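Progress report to the Astura fund
Refurnishing of the shared office at Viststead
Report date: 08/10/2020
Prepared by Bendik Grønli

Summary

The grant covers the replacement of worn-out furniture and the removal of surplus items from the shared office on the ground floor. Work is on schedule except for the cable outlets, which have slipped. Spending is within the budget agreed in the spring. One decision is needed from the fund, set out under "Changes requested."

Work done in this period

The old desks have been cleared out. Most were the gray steel kind with a drawer pedestal bolted to one side, and the drawers had stopped running years ago. The pedestals went for scrap and the tops that were still flat were kept by the workshop across the yard.

The new desks came from Brosell in two deliveries. The first was complete. The second was short one set of legs, which arrived nine days later at no charge. We chose the plain light wood finish with square corners so that two desks can be pushed together without a gap. People have been using them since the second delivery was put together, and I have had no complaints about height or wobble.

The office chairs were not replaced. We went through them with a wrench and a can of silicone spray, swapped the casters on the worst ones, and threw away those with cracked bases. The black chairs that remain should be good for several more years. The money set aside for new chairs has not been touched.

Low white cabinets now stand along one side of the room. Staff asked for something they could put a water jug on without it being in the way, and the flat tops do that job. The cabinets lock, but so far few people have asked for a key.

Small storage

The line in the budget called "small storage" has taken more time than its size suggests. The old desks had drawers and the new ones do not, so pens, adapters, tape, and keys ended up loose on the desktops within a week. We tried plastic bins from Nugroho first. They were cheap and they slid around, and the lids went missing. Those have gone to the stockroom.

We then changed to divided wooden trays that stand on the desktop at the right-hand end, away from the laptop. The boards are thin, so the trays take up little room for what they hold. The footprint matters because a laptop, its charger cable, and a phone already use a good part of the surface.

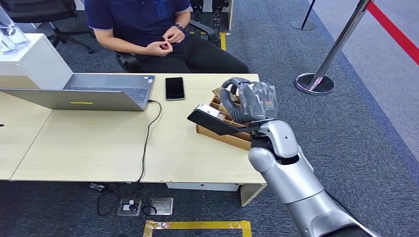 Ingvild wrote back after reading the draft of this report that the trays are fine but that the slots are too narrow for a stapler or a roll of packing tape, and that she would sooner have one wide compartment than several thin ones. She also asked for the tray to be something she can move to the left, as she writes with her left hand. I have passed both points on. The trays are not fixed down, so the second is up to each user. For the first, the supplier can leave out a divider on request at the same price.

Cables

This is the part that is late. The plan was to bring power up through the desktop so that chargers do not have to hang over the front edge. The outlets we ordered need a round cutout, and the electrician was not willing to cut into the tops before the maker confirmed that it would not affect the guarantee. That confirmation took most of the period to get. It is now in hand, and the work is booked for December.

Until then, chargers run down to the floor sockets. I have asked people to keep them clear of the walkways. Cable clips were handed out as a stopgap – some are in use, others are still in their bags.

Money

Furniture for this period was budgeted at 1,495 and came to 1,484. The difference stays in the furniture line. Disposal of the old desks cost 100, as quoted. The bins we gave up on were paid for out of the general office budget and are not charged to the grant.

Changes requested

We ask to move the unused chair money to a second order of trays, 16 in all, for the upstairs rooms. Those rooms have the same desks and the same lack of drawers. If the fund would prefer to hold the chair money back until the upstairs chairs have been checked, that would also work, but the trays would then arrive after the outlets are fitted and we would have to clear the desktops twice.

Next steps

Confirm tray sizes with the supplier, with the option of one wide compartment. Fit the outlets. Check the upstairs chairs in the same way as the ones downstairs. Repaint the strip of wall where the steel cupboards stood, if there is paint left over from the corridor.

Receipts and delivery notes are kept at the Viststead office and can be sent on request.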